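Grestgate Accessories Corner — interim progress report, Nov 10, 2022

Second report under the Hudow small projects grant. Short one this time, stock day tommorow.

Spend to date $847, of which $186 went on display fittings. Receipts sent separately to the Ulness office.

Display stand. Settled on a wire one with a ring base and a center pole. Light to move, takes up little of the table. 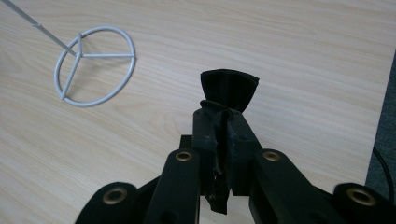 Base of the display stand, three spokes to a center hub.

Table is in place as well. Pale wood-grain top, goes with the wall color we agreed in the spring. Wanted a plain surface so small items show up — dark hair pieces got lost on the old counter.

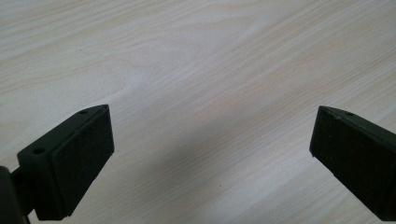
Tabletop, grain close up.

Stock — 200 pieces on order from Nigatu, first 8 styles picked. Bows and keychains mainly. Prices still to be set, labels not printed yet. Layout being worked out on the table, bows to go on the upper tier where the arms are longer.

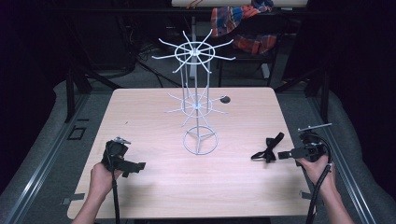
Two-tier rack on the table, black bow to the right.

Still open: second rack or not. Quote is in, no descision. Also where the rack sits when the till goes on the same table
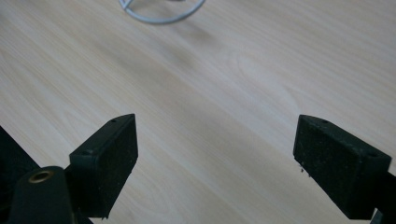

so we may need to shift it nearer the back and keep the front clear for wrapping. Will confirm once the till arrives. Opening still planned for February, next payment request to follow with the signed stock list.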